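Budgeting for handheld gripper capture: units, spares, tethers

Board index > Automation > Purchasing and planning

Started by rqureshi, 13 June 2021

rqureshi
Working on a capital request for September. The plan is a handheld gripper capture setup, several operators on one open floor, each with a gripper unit, feeding demonstrations to an arm cell we already own (bought 2014, controller since replaced). I have quotes from Narnetti and Elteck. Narnetti is cheaper per unit but tethered. Elteck is self-contained, on-board storage, and charges for the offload dock separately.

Questions:
1. How many spare units per working unit?
2. Do you budget cabling and backpacks as equipment or consumables?
3. Is head-mounted video worth carrying as its own line?

Our finance template has a row for the robot and a row labelled "other". I expect the second row to be the larger one.

olaia_h
1. We carry one spare for every 5 in use. Jaws and pads are separate from that, and we order those by the bag. The finger pads are the wear item, the body will outlast the budget cycle.
2. Consumables. Anything with a connector on it that moves with a person is a consumable.
3. Yes, own line. It gets cut otherwise.

For layout, plan on people working at close quarters, with furniture left where it is. Ours is an open floor with a staircase at the back, shelving and a round table in the middle, and units get carried through all of it. A cable reaching the floor is normal.
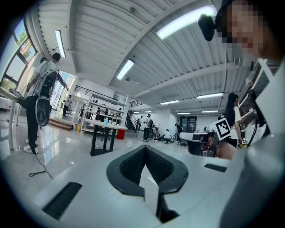
Re: tethered vs self-contained

dmercado
I would disagree with olaia_h on the spares ratio. One in 5 assumes the units fail independently. If you buy a single batch and the cable strain relief is poor, they all go in the same month. We had Narnetti units at my previous site and ended up at one in three. The saving against Elteck was gone by then.

Also, whatever the vendor says about tether length, add to it. They measure on a bench.

olaia_h
Which revision? The strain relief was changed on ours.

dmercado
The early one. Fair point, but I'd still want it in writing that the quote is for the later revision.

adeel_g
Buying side here, I do the paperwork for two labs.

Put the markers in the budget. Printed squares are cheap, the mounts that hold them square to the gripper are not, and a bent mount means recalibrating. Dogar will make them in batches of 24. Lead time is the problem, so order with the grippers.

Ask Elteck if the dock licence is per dock or per unit. It was per unit on my quote, in the fine print on the second page.

rqureshi
Per unit on mine as well, now that I look. That moves the totals closer than I had them. Revised sheet has head cameras as a separate line, with bands and mounts under it.

usa_c
On the head cameras, cost the storage before the cameras. Every operator is then producing a wrist view and a head view, and the second stream is what filled our array. The hardware was the small number.

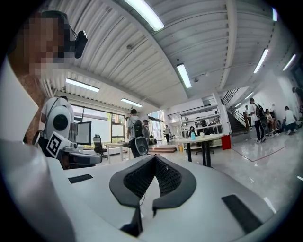 It also has to be offloaded somewhere, so allow desk space, a monitor and a chair per offload station. We missed the desks entirely and had to go back for a supplementary request, which took longer to approve than the original.

dmercado
Is a head view needed at all? The wrist view carries the contact information. I'd rather spend it on spares.

usa_c
Depends on the task. For tabletop work, probably not. For anything where the operator walks between stations, we lost too much context without it. Run a trial with two head units before committing to a full set.

rqureshi
A trial suits me, it comes in under the threshold for a full tender. Has anyone used Ruvora for rental?

adeel_g
Once. Minimum term is 100 days and you pay freight both ways. The units arrived labelled and calibrated. Check the insurance clause, their default excess is higher than the price of a replacement body.

olaia_h
That excess is negotiable. Get the cable sets excluded from the damage schedule while you're at it.

rqureshi
Will do. Current version of the request: tethered units from Narnetti at one spare in 5, later revision specified in the order, mounts from Dogar, two rented head units, storage sized for both streams. Desks are in. I've left the spares ratio flagged for review as dmercado's batch argument is reasonable and I have no failure data of my own.

dmercado
One in three. I'll stop there.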